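4.2 Reasons for travel and the experience of crowding

The visitors to the Cetesness river festival were asked why they came and with whom. We collected 1,288 answers in June, at the two ferry landings and at the Undus gate.

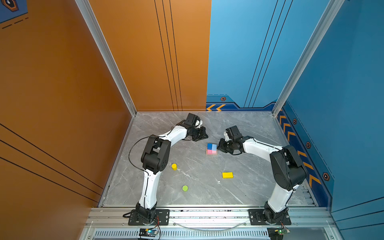
Figure 3. Two robot arms with black grippers and a block of four small cubes.

Most visitors said that the trip was decided by a friend or a relative, and that they joined after the rooms were already booked. Only 110 persons named a religious reason as the first one. This is lower than we expected from the earlier interviews.

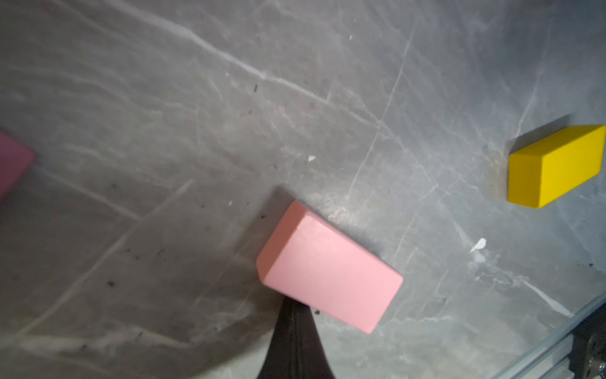

Crowding was mentioned often, but it was not always a complaint. Several visitors who walked from Undus to the water at night described the crowd as the part they remember best. Those who stayed in the Jaunzems camp had a shorter walk and spoke more about food and toilets.

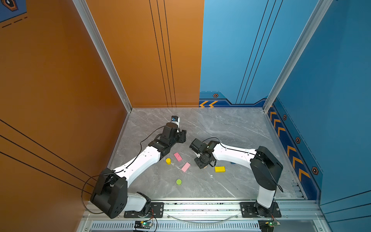
We also made 40 longer interviews with persons above the age of 47. In this group the word "list" came up many times, in the sense of places one wishes to see in life.
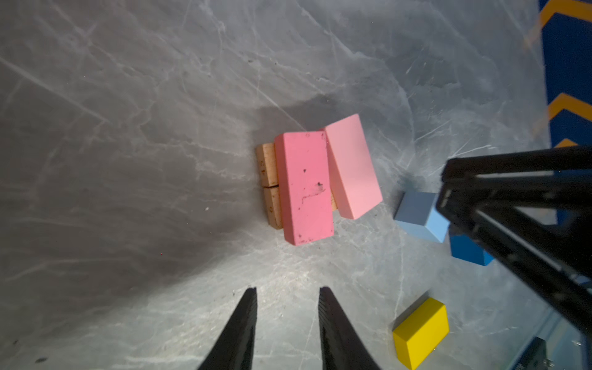

The answers from the Flurlow landing were coded separately, as the form used there had a different order of questions.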